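29 Aug 2024

I write this in the kitchen because my room is too warm. My right shoulder is sore from the glove. It is a strange kind of sore, like after carrying a bag only on one side, and I did not carry anything all day. I only moved my hand in the air and the robot moved its hand after me.

We started at nine. The task for this week is still the cloth: take it from the tray, fold it once, put it on the other tray. In July I thought this would be the easy one. I even wrote it in this notebook, that folding would take two days and then we go on with the cups. Now I have to smile at it. A cup stays where it is. A cloth changes its shape when you breathe near it, and with the glove I don't feel when I have it between the fingers. I have to look, and when I look at the fingers I forget the arm.

Tanvir Gamage sat at the screen in the morning and pressed the key for start and stop. He has a calm voice, and it helps me. When I am too fast he says only "slower at the edge", and I know what edge he means. We made 40 good ones before lunch. The bad ones we also keep, but in another folder, and I must write a short note for each of them. My notes are becoming very short. "Dropped." "Dropped." "Two layers." "Thumb late."

The thumb is my problem. My own thumb goes under the cloth without any thinking, from the side. The robot thumb cannot do quite the same, so I must learn a different movement for my own hand, and this is the thing I find most interesting in this work. I came to teach the robot and for the first three weeks it is the robot which teaches me how to hold my hand. In the evening I folded a kitchen towel at home and I did it in the robot way, with a stiff wrist. My soup was getting cold and I stood there with the towel.

After lunch we left the cloth alone and did the free movements. This is open hand, closed hand, turn the wrist, reach to the right, come back, always slowly, and without any object. It is for the matching between the glove and the fingers. It is boring but I am good at it. The sun was strong by the windows and I could look out at the houses a little when Tanvir was saving the files. 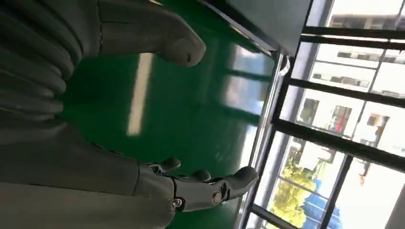 Radomír Jireš is of another opinion about these free movements. He wrote to me in the evening that we spend too much time on them, that one good hour with the cloth is worth more than a whole afternoon of the open hand, and that at Ollavis they stopped doing it long ago and nothing became worse. He also wrote that a person who is tired makes honest mistakes and that the robot needs to see how a mistake is repaired. I should record the repairs too, he thinks, and stop throwing them in the bad folder.

I thought about this for a long time while I was washing the dishes. With the first part I don't agree. When the matching is wrong, I fight with the glove all day and my folding looks nervous, and I don't want that the robot learns to be nervous from me. But with the second part he is maybe right. Today, in number 3042, I lost the corner of the cloth, went back, took it again and finished the fold quite nicely. Tanvir said it was pretty. And then I put it in the bad folder, because this is the rule on our sheet. I will ask tomorrow if we can have a third folder.

Other things. The new software from Zovum asks now for a name for each task before it lets me record, and it does not accept spaces. I typed the same name again and again until I understood this. Also my glove is size medium and I think I need the small one. At the tip of the ring finger there is empty space, and when I close my hand the sensor comes too late. Tanvir says the small one is in the cupboard in a box marked Clidatside, but the cupboard was locked and he did not know who has the key.

We have to reach over 300 good folds by the end of next week. I did not count with the third folder yet, of course. If the repairs are accepted, we are much closer.

My mother called from Lagos in the middle of this page. She asked what I did today and I said I showed a robot how to fold a cloth. She asked if it folds well. I said not alone yet, only when I am holding the glove. She said, then it is you who is folding. I had no good answer for her. I explained about the recordings and how the training comes after, and she listened, and then she told me about my cousin's exam.

Tomorrow: ask about the folder. Ask about the key. Bring the thin socks, the floor room is hot by three o'clock. Put some cream on the shoulder before sleeping.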